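Budgeting for Hand-Held Grippers: What a Small Shop Should Plan For

Most companies that want a robot to pick things up start by pricing the robot. Parnisex, a contract packer of fruit and gift baskets, started with the hands. The company put off the arm for a year and spent its first money on hand-held grippers, the kind a person carries through a job so that the motions can be recorded and used later for training.

The order came to $3,960 for two pairs, with cables and a set of spare fingers. That was the easy figure. The budget sheet had no line for the hours people would spend using them, and labor passed the hardware cost in the second month.

Mandeo, which sells the grippers to Parnisex, quotes by the pair. Szewczyk, a competing supplier, rents them by the month and includes repairs. Renting looked expensive on paper, but Parnisex now says it would have rented first and bought in January, once it knew how many people it could spare from the packing line.

Buyers tend to ask about grip force and finger width. They should also ask how long a person can work with a gripper in each hand. Parnisex planned on 8 hours a day per pair and got far less. Arms get tired and cables need rerouting. The company now splits the day between two operators and schedules breaks as it would on the line.

Floor space is another cost that gets missed. The work needs power within reach, even light, and enough room that the next person over isn't bumped. Furniture can be cheap.

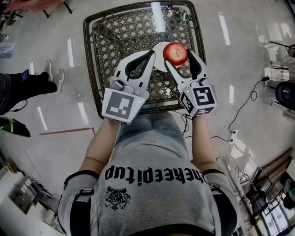
Objects are a small expense that keeps coming back. Fruit bruises and has to be replaced, and plates chip. Parnisex set aside $500 for such items and used it up before summer. Cluner, a bakery supplier that started a similar project later, put the same things on its regular monthly supply order and has had fewer surprises.

Spare parts should be bought with the first order. Fingers wear at the tips, and a cable that fails in the morning can idle an operator until the next delivery. Mandeo's lead time on cables can run up to 2 weeks.

The arm itself is in next year's plan at Parnisex. The company has asked both suppliers to quote on a model that takes the same fingers as the hand-held units, and it will not sign until it has seen one run on its own packing tables.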